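Warnlow Community Help
Home and Kitchen > Storage and Keeping

Print this page | E-mail this page

We use cookies to remember your settings. By carrying on you accept this. Cookie policy

Chocolate going white and grainy in the cupboard: temperature, damp or both?

Asked on a Monday evening. 3 answers. Viewed 3,220 times.

I keep a stock of chocolate bars in a kitchen wall cupboard, mostly milk with a few dark. Since moving to the present flat, bars that are well inside their best before date develop a pale film on the surface. Some have a dull grey streak that rubs off slightly under a finger. Others have gone rough, with a crumbly layer that does not rub off and feels like fine sand in the mouth.

The cupboard shares a wall with the boiler. I put a cheap Hayat thermometer on the shelf and it reads 18 °C first thing and climbs to 27 °C while the heating is on. It does not measure humidity. I tried moving half of the stock to the fridge, and those bars are the ones with the rough layer. The ones left in the cupboard have the streaks.

Questions are as follows. Are these two different faults? Is either unsafe to eat? What temperature should I be aiming for, and does the container make any difference? I have an open box and a Drikwood tin with a press-on lid.

Answer 1 (marked as helpful by 12 readers)

They are two different faults. Both are called bloom.

The streaks that rub off are fat bloom. Cocoa butter can set in several crystal forms, and a properly tempered bar holds mostly one of them. When the bar warms, part of the fat melts, moves to the surface and sets again in a coarser form that scatters light. Milk chocolate starts to soften in the high twenties, so a shelf that reaches 27 °C every evening is enough. Repeated cycling is worse than a steady temperature slightly above the ideal.

The rough layer is sugar bloom. Water condenses on a cold bar when it comes out into a warm room. The water dissolves sugar at the surface, then evaporates and leaves larger crystals behind. Damp air inside the fridge will do the same more slowly if the wrapper is not sealed.
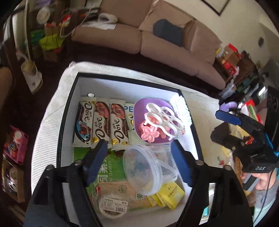
A simple test is to put a drop of water on the mark. On sugar bloom the drop spreads out flat. On fat bloom it stays as a bead. Gentle warmth from a fingertip will also make fat bloom disappear, while sugar bloom stays.

Neither is a safety problem provided the bar smells normal and has been kept dry. Bloomed bars can be melted and used in baking. Fat bloom goes completely once melted. Sugar bloom may leave some grittiness, which matters in a ganache and does not matter in a brownie.

Aim for 15 to 18 °C with as little change over the day as you can manage. Relative humidity should be below 60 per cent. An inside wall away from the boiler, low down, is normally the coolest place in a flat.

The container does not control temperature. An open box gives no protection from damp or smells, and chocolate picks up smells readily, so keep it away from onions, spices and washing powder. The tin is better. If you must use the fridge in summer, wrap the bars, put them in an airtight container, and on removal leave the container shut until it has reached room temperature. For a full tin allow 8 hours, i.e. overnight.

Answer 2

Just put it in the freezer. Never had a problem.

Reply from the person asking: Do you thaw it in the wrapper?

Reply: No idea, it gets eaten the same night.

Answer 3

Agree with the first answer on the cause. Two additions.

Press-on lids vary. Mine let in enough damp to cake sugar over one winter. I went over to a Plurico clip box with a rubber seal and a small sachet of silica gel, and the reading inside has stayed under 50 per cent since February.

Filled bars and bars with nuts behave differently. Oil from the filling travels through the shell and causes fat bloom even at a steady 16 °C, so use those first. Nuts also go rancid well before plain chocolate does.

This question is closed to new answers.

Contact | Terms of use | © Warnlow Community Help | Back to top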